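Aditz Board Finish: long-term review
Gillespie Cairns
Filed under: Finishes and Maintenance

Product type: penetrating drying oil with wax, solvent-free
Supplied as: 800 ml can, pry-off lid
Claimed use: cutting boards, butcher block, wooden utensils
Compared with: Saragih mineral oil, Wisa beeswax paste

I have used mineral oil on kitchen boards for most of my working life and have never been fully satisfied with it. It is cheap and easy to apply. It also never cures, so it migrates out of the wood and into whatever is placed on it, and a board that gets washed daily needs more of it every few weeks. Aditz sells its Board Finish as a cured alternative: a drying oil that hardens in the pores, with enough wax to raise the surface sheen a little. The label gives very little detail beyond that. I bought a can at the regular price and have been using it since October.

Test boards

Two boards of my own were used for the main comparison. The larger is an edge-grain maple slab with a juice groove on one side, weighing 3,261 g unfinished. The smaller is an end-grain offcut board in maple and cherry, 1,271 g unfinished. Both were sanded to the same grit, wetted to raise the grain, dried overnight in the shop, and sanded again lightly. Each was divided across its width with a shallow knife line on the underside so that Aditz and Saragih could be run on the same piece of wood. A knife line will not stop oil completely, particularly in end grain, and the strip next to the line was ignored when judging results.

The Wisa paste went on a separate set of spoons and a bread board. I did not consider it a direct competitor. It is a top dressing, and it was included mainly to see how well it sits over cured Aditz.

Application

The lid is a tight fit and needs a wide screwdriver worked around the rim. The oil is amber, thinner than boiled linseed and thicker than mineral oil. The smell is nutty and moderately strong for the first evening. There was no solvent odor.

Aditz instructs the user to flood the surface, wait, wipe off all excess, and repeat the next day. Edge grain took this well. By the second coat the maple face was refusing oil over most of its area, and the third was mostly wiped straight back off. I stopped there.

End grain is a different job. The small board went on absorbing through the third coat, with dull patches appearing in the cherry within minutes of wiping. It took 5 coats before the surface stayed even. The printed coverage figure appears to assume face grain or edge grain, and anyone finishing a thick end-grain block should expect to use a good deal more than the can suggests.

Wiping matters more than the instructions let on. On the first coat I left a thin film in the juice groove, and it turned gummy and stayed that way for several days. It had to be scrubbed out with a white pad and fresh oil. A cotton swab run along the groove after wiping avoids this. Rags should be laid flat outdoors or soaked in water before they are thrown out. Drying oils generate heat as they cure and a wadded rag can ignite. The warning is on the can, in small type, under the barcode.

Cure time

The boards were dry to the touch the day after each coat. That is a long way from cured. A fingernail pressed into the juice groove still left a faint mark after a week. Aditz recommends waiting before food contact, and I would treat its figure as a minimum in a cool shop. Mine is unheated at night, and I let the boards stand on edge in the house for about twice the recommended period before using them.

This is the main practical objection to the product. A board finished with Saragih can go back into use the same evening. A household with one good board will not want to lose it for that long, and for that household I would suggest starting the job just before a trip.

Color and sheen

Aditz adds noticeable warmth. On maple the shift is toward straw, which some buyers will dislike. Saragih also darkens the wood at first, though the effect fades as the oil leaves. On cherry, both finishes improved contrast and I could not tell the two halves apart under shop lighting. In daylight the Aditz half was slightly glossier.
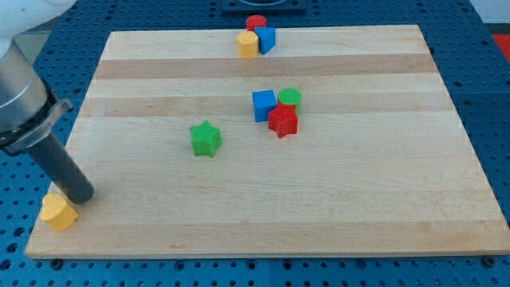

Strip-built board, light-colored wood, with darker tan bands among the pale strips.

Boards glued up from mixed strips deserve a trial on the underside first. Where the stock already varies in tone, an amber oil can exaggerate the difference between neighboring strips. Sapwood and heartwood in particular tend to separate visually. If the maker has gone to the trouble of matching strips for an even look, mineral oil is the more conservative choice.

Water resistance

I used a simple puddle test: a spoonful of tap water left on each half under an inverted glass for an hour, then wiped off. On fresh, fully cured Aditz there was no raised grain and no visible ring. The Saragih half showed a light ring that disappeared on drying. I repeated the test after a winter of normal use, which in my kitchen means onions, bread, roast chicken, and one wash by hand after every meal. The Aditz half of the large board then showed a light ring, about what the Saragih half had shown at the start. The Saragih half, which had by then been oiled several more times, was rough to the touch where the water had been.

The result on the small board was less clear. End grain swells and shrinks as a unit with little fuzzing on either finish, and I found no difference I would be willing to defend. Both halves stained equally from beets. The stain came out of neither half with lemon and salt, and a light sanding was needed.

Knife marks

No penetrating finish prevents knife marks, and this one does not. What I wanted to know was whether the cured oil would chip or turn white along the cuts, as a varnish would. It did not. The cuts are visible at a low angle and the wood inside them is slightly paler until the next coat of oil. There was no flaking in the groove or at the edges.

Serrated knives are hard on any board. The bread board, finished with Wisa alone, looked worn out sooner than either of the others, though it also gets the worst treatment.

Maintenance

Renewal is straightforward. Wash the board, let it dry for a full day, scuff it with a fine pad, wipe on a thin coat, and wipe it off again. I have done this once on the large board. The new coat blended without lap marks and used very little oil.

Wisa paste over cured Aditz works, with a limitation. It gives a pleasant surface and beads water for a week or two, but it has to be removed before more Aditz will soak in. Hot water and dish soap took off most of it. I would not bother with wax on a working board and would keep it for spoons and bowls.

Storage

Drying oils skin over in a partly filled can. After the second session mine had a thin skin around the rim, and by midwinter there was a complete one. The oil beneath was still usable after straining through a paint filter. Decanting into small glass jars filled to the top solved the problem, and I would do this on the first day. A smaller can would be better still, and Aditz does not currently offer one. Around 800 ml is far more than two boards need, and most buyers will throw part of it away.

Correspondence

After an earlier note on this product, Heather Pollock wrote to ask whether ordinary walnut oil from the grocery store would do the same thing for less money. Some will and some will not. Culinary walnut oil may cure very slowly, and heat-treated versions sold for salad can stay tacky. There is also the matter of nut allergies. If the price of Aditz is the obstacle, a pure tung oil from a woodworking supplier is a closer substitute. It needs longer between coats and is more prone to a frosted look if applied too heavily.

She also asked about the Tirkesar spray. I have not tested it and have no plans to. Aerosol is an inefficient way to put oil on a flat board.

For and against

For: good water resistance once cured, no solvent odor, easy renewal, does not flake at knife cuts, lasts through a season of daily washing on edge grain.

Against: long cure, adds yellow to pale woods, gums up in grooves if not wiped properly, skins in the can, one size only, vague coverage figure.

Recommended for edge-grain boards in regular use where the owner can spare the board while the finish cures. For end grain the advantage over mineral oil is too small to justify the quantity required, and I have gone back to Saragih on the small board.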